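Kitchens and How We Use Them
Week 6 notes: Counters, reach, and the working triangle
Inna Chornovol

OK, so these are my own notes cleaned up a bit, and they follow what I said in class more or less in order. If you missed the session, read these first and then do the sketch at the end. If you were there, you can skip the part on the triangle, which I went over twice anyway (sorry!).

Where we left off

Last week we got as far as the separate kitchen, the little room with a door that shut. I asked you to think about who that door was for, and a lot of you said it was to keep the smell in. Sure, but think about the person inside too. Once that room opens up to the rest of the house, the mess is on show, and so is the work. I think that changed kitchens more than any new stove did, and we'll keep coming back to it.

The triangle

Draw a line from the sink to the stove, from the stove to the fridge, and back to the sink. There's your triangle. The idea is that a cook walks those three lines all day long, so you want them short, but not so short that you bump your hip on everything. I like the triangle as a first question to ask of any floor plan. I don't like it as the last one. It pretends there is one cook, and it pretends that cooking is mostly walking. Go watch someone make dinner. They stand. They stand in one spot and chop, and scrape, and wipe, and turn a little, and chop again!

So the thing I want you to look at is the stretch of counter where the standing happens. Designers call it the prep zone. In most homes I've visited it is far smaller than the counter itself, because the rest has been taken over by stuff that lives there.
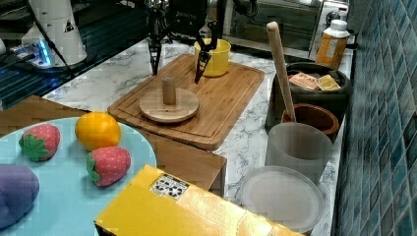
I had my students measure this a few years back, in apartments in the Wirnov building and the older block on Hakham Street. The longest run of counter we found was 222 centimeters, which sounds lovely, and the family was using roughly 90 of it. The rest was jars, mail, a radio, a fruit bowl with keys in it. In the smallest place the whole counter was shorter than that and the cook was perfectly happy with it (she put everything away as she went, and I have never in my life managed that).

Height

Now, height. Standard counters are built for a standard person, and you have never met her. If you're tall you stoop, and if you're short your shoulders creep up around your ears. Try this at home: stand at your counter with your arms loose, bend your elbows, and see how far your hands are above the surface. For chopping you want the counter a few inches below the elbow. For kneading you want it lower still, so you can lean your weight into it. My grandmother rolled dough at the table for exactly that reason, and she'd have laughed at anyone who handed her a diagram.

A thick board raises your work surface, by the way, so count it when you measure. People forget this every single year.

Reach

Reach is the one students find dull until they try it. There's the near part, where your forearms sweep without moving your shoulders, and the far part, where you have to lean. Things you use all the time belong in the near part. The back of the counter is for things that can wait. Corners are the worst, and I will happily argue with anybody who loves a corner cabinet.

Reading

Hrytsenko, the chapter on small kitchens, starting on page 176. Skip the tables if you're short on time. The Groker handout is optional, but it has nice plans in it.

For next time

Sketch your own kitchen from above, by hand, and mark where you stand when you cook. Then shade the counter you really use. Pencil is fine, messy is fine. Bring it with you, plus one thing you'd move if you could. We'll pin them up and talk for the first half, then start on storage, which is chapter 8.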